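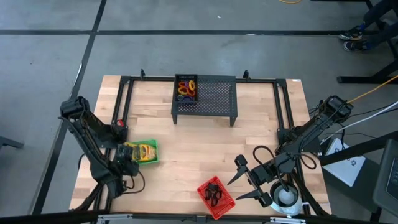 Colorful plastic rings in a black bin

Reusing older truss with new connectors?

Asked by Anel Nkosi

Hello everyone! Our little theater group has been given 6 lengths of Dultesow ladder truss, and we'd love to hang our front curtain from them in October. We already own two lengths of Jemuto (bought years ago, still lovely and straight). Can I join the two makes if the holes seem to line up? I've tried one pin by hand and it slid right in.

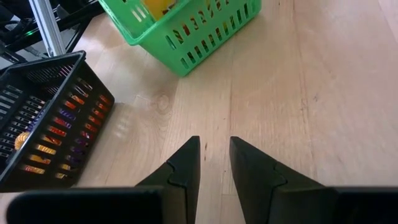
Gripper fingers, close up

Answer from Riaan Magagula

Please don't, Anel, tempting as it is! A pin that slides in easily may well be a loose fit, and load tables only cover a maker's own parts. Keep each make in its own span, hang them separately, and ask a rigger to look over the curtain weight before anyone stands underneath. Check the welds for hairline cracks too, especially on donated pieces.
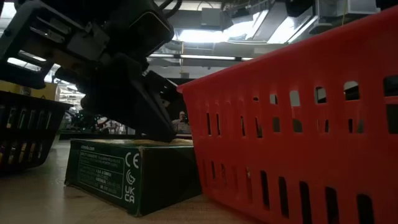

Answer from Zanele Mkhize

we mixed ours for 3 seasons and it was fine, but it was only holding up a banner so maybe go with what Riaan says. good luck with the show!!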